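Stusamow Popular Science Books Program
Progress report to the Gristow Fund, second reporting period

What the grant pays for

The grant supports a series of short science books for general readers, written by working researchers and edited by our office. It also pays for free copies to public libraries and for reading groups that test the chapters before they go to print. This report covers the work done since the first report in July.

Status of the titles

The first book, on how the ages of rocks and stars are measured, is finished. It runs to 230 pages, including the index and a glossary that was not in the original plan. Readers of the draft kept turning back to find where a term had first been explained, so we added the glossary and cut one of the appendixes to make room for it.

The second book, on what is known about the deep ocean floor, is in copyediting. The author delivered late. The chapter on hydrothermal vents was rewritten after the outside reviewer pointed out that it relied on older estimates of how many vent fields are active. The new version gives a range and explains where the range comes from.

The third book, on sleep and memory, is at the draft stage. Five of eight chapters are in. The sixth has been promised before the end of the next period. We have not yet seen an outline for the last two, and we have asked for one.

The fourth book was to be a collection of essays on open questions in physics. The editor we had in mind has withdrawn. We propose to keep the title on the list and move it back by one period while we look for someone else. The money set aside for it has not been touched.

Distribution

We sent 381 copies of the first book to public libraries and school libraries in the region. Most went by regular mail. The Pundberg library system took its share as a single delivery and handled the branches itself, which saved us a good deal of postage. We would like to make the same arrangement with other systems for the second book.

Two boxes came back damaged. The printer has replaced the copies at no cost.

Printing was done by Gajdoš Press. Their quote for the second book is higher than for the first, mainly on account of the color plates. We have asked for a second quote with the plates gathered in one section in the middle of the book, and we will send both to the Fund before we sign anything.

Reading groups

There are now 16 reading groups, up from nine in the first period. Each group gets a draft chapter, meets once to discuss it, and returns a form with comments. Almost 30 chapters and part-chapters have gone through the groups so far, counting repeats of the ones that were revised.

The forms are useful but uneven. Some groups write a page and a half on a single paragraph. Others tick the boxes and leave the rest blank. The most common complaint is that authors bring in a large number, such as the age of a mineral or the pressure at a given depth, with nothing to compare it to. We now pass a short note on this to every author along with the contract.

Groups also said that the drafts assume too much about statistics. We have drafted a two-page explanation of error bars and confidence that can be reused across the series, and the groups are reading it now.
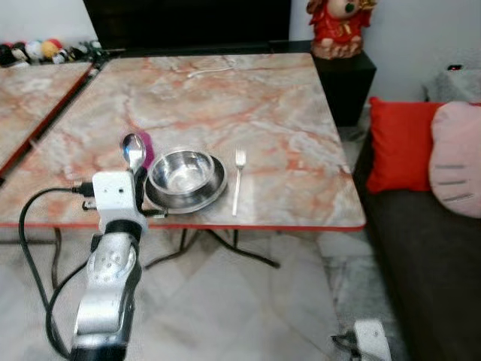
The Pundberg evening group wrote that they would like to see the reviewer's objections alongside the chapter, and that the argument over the vent estimates was the part they ended up talking about most. They asked whether the printed book could show some of that disagreement instead of only the settled version. We have put the question to the author, who is willing to add a few pages of notes at the back.

Budget

Spending is under plan for editing, on account of the delayed fourth title, and slightly over plan for postage. We ask permission to move the unspent part of the travel line to postage. No other changes are requested.

Next period

Print and distribute the second book.
Receive the remaining chapters of the third book, or agree on a new date with the author.
Find an editor for the physics essays.
Shorten the comment form. The current one is four pages, and several groups meet on a Tuesday evening with only an hour in the room.

The itemized accounts are attached separately.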